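Atelier partagé Posport
Rapport d'avancement no 2, projet Penner
10 octobre 2021
À l'attention de Homa Soltani, fonds Idiva
Rédaction : Azucena Figueroa

Le projet consiste à construire des pinces tenues à la main et à enregistrer avec elles des gestes domestiques, pour commander plus tard un petit bras monté à l'atelier. Depuis mai, nous avons terminé la première paire et installé le poste sanitaire.

Travaux réalisés

Les corps de pince sont gris, avec des doigts noirs en V. Mitra Esfahani a repris deux fois le dessin des doigts, le premier étant trop souple à la base. Les cubes à marqueurs se fixent maintenant sur le corps et se démontent sans recoller quoi que ce soit. Le poste comprend deux lavabos blancs à robinet noir et les objets courants d'une salle de bains.
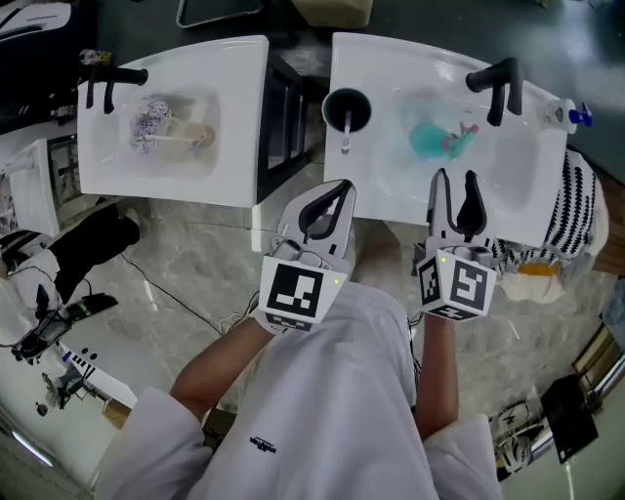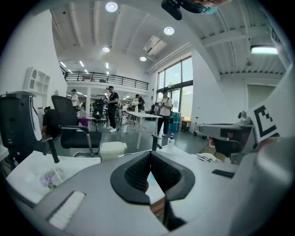
Les pinces et l'atelier.

La prise des petits objets reste irrégulière. Les manches de brosse glissent quand ils se présentent de biais, et Pádraig Conneely essaie un caoutchouc plus tendre. Le suivi des marqueurs est correct tant que l'opérateur garde les poignets écartés. Nous perdons encore la position quand une main passe devant l'autre.

Séances

Nous avons enregistré 660 séquences sur les 1 000 prévues. Une séance dure 60 minutes, pause non comprise. Shahla Ranjbar relit les enregistrements et écarte ceux où l'horodatage des deux mains diverge. Le défaut vient du logiciel de capture, une correction est en cours d'essai.

Dépenses

Le poste matériel est conforme au budget. La commande de roulements chez Studberg a été livrée incomplète et le solde n'est pas facturé. Nous demandons à reporter cette ligne sur la période suivante.

Suite

Fin des séquences au lavabo, puis montage du bras sur son socle. Les plans des doigts seront joints au prochain rapport.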